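# About Trestside

Trestside is a neighborhood store for food, household goods and small things for the kitchen. Zlata Hrytsenko and Stefaniia Kobzar opened it together and still run it. Zlata does the buying and the books. Stefaniia looks after the floor, the displays and the staff rota.

We started in a single unit on Skoryk Street with 205 items on the shelves. The list now stands at 586. Most of the additions came from customers who asked for something and kept asking. Dry goods come from Firska, our main wholesaler, and tea towels, jars and cleaning cloths come from Ultach, a small supplier Stefaniia worked for before we opened.

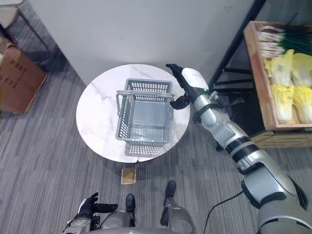
Shopping with us is meant to be simple. Baskets are by the door, and there are no carts because the aisles are too narrow for them. We use a plain gray plastic basket with slotted sides and one metal handle that folds down over the top, so you can set it on a table like the round marble-topped one and pack from it at your own speed. Please bring your own bags if you have them. Paper ones are at the register.

## Orders for pickup

You can leave a list with us in person or by phone before noon and collect it the same afternoon. We pack cold items last. If something is out of stock we call before swapping it, and if we can't reach you we leave it off. There is no charge for packing. Delivery is limited to 2 miles from the store.

## The building

The store was a fabric shop before we took it over, and the long cutting counter at the back is original. We use it for bread. In December we added 300 square feet by taking the room next door, which now holds the household section.

## Working here

We hire a few times a year, mainly for afternoons and early evenings. New staff spend their first shifts with Stefaniia. If you would like to apply, leave your name and a phone number at the register.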